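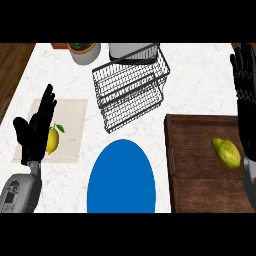
From: Ewurabena Opoku
To: Pokow Community Fund members list
Date: 28 Jan 2026
Subject: Re: Dinner and auction, hall and tickets

Dear Diane, dear all,

Thank you for the message, and thank you to Andevik for giving us the hall again at the old price. I answer below your points, so everybody can follow.

Diane Després wrote:

> Hi everyone,
>
> Quick one before I go away. The hall is confirmed for the last Saturday in April, doors at 6, dinner at 7. Andevik will let us in from noon to set up.
>
> Last year we cleared $3,187 after the caterer was paid. I'd love to beat that, but we need to settle the ticket price first. We had 88 people at the tables and I felt it was squeezy near the stage. Do we sell the same number, or fewer?
>
> Second, the choir from Nedeck has offered to sing for free. Ifigeneia is in touch with them. Do we want them before or after the auction?
>
> Third, does anybody still have the bidding sheets? I looked in the blue box and there's only the raffle stuff.
>
> Cheers,
> Diane

Tickets. I would keep the 88 seats, but move two tables from the stage to the side where the coats were hanging last time. Ayuba measured this part of the hall with me on Sunday and the tables fit, with enough space for the servers to pass. The coats can go in the small room behind the kitchen. For the price, my proposal is that we go up by $5 for adults and leave the children's price as it was. The caterer has become more expensive and we can't pay the difference from the auction.

Choir. I prefer before. Last year the auction finished late and many families with small kids had already left when the fiddle players started, and I was sorry for them. If the choir sings between the soup and the main course, everybody hears them. Ifigeneia, could you ask how many singers are coming, and if they want to eat with us? They need also a place to leave their bags.

Bidding sheets. I have them at home, in a folder, together with the pens that don't write. I will print new ones, as the old form has no line for the phone number and we lost one buyer this way.

Two more things which are not in Diane's message.

Augustina Ametepe has spoken with Condori, the travel office on the main street, and they will give a weekend for two as an auction item. They say the value is $900. They would like their name on the programme and one short thank you from the stage, nothing more. I think this is fair. I only ask that we write clearly on the sheet which months are not possible, so that the winner has no bad surprise.

Then, the sound. The microphone was cutting out during the speeches and I could hear almost nothing from the back tables. Does somebody know a person with a better one to lend for the evening? Andevik has one included in the hall, but it is the same one as before - I asked.

Please write your opinion on the ticket price to the list before Friday evening. After this I will give the text to Ayuba for the posters, and he needs the final price on it. Corrections to my English are welcome before printing, not after!

Diane, have a good trip. I can keep the hall key until you are back.

Kind regards,
Ewurabena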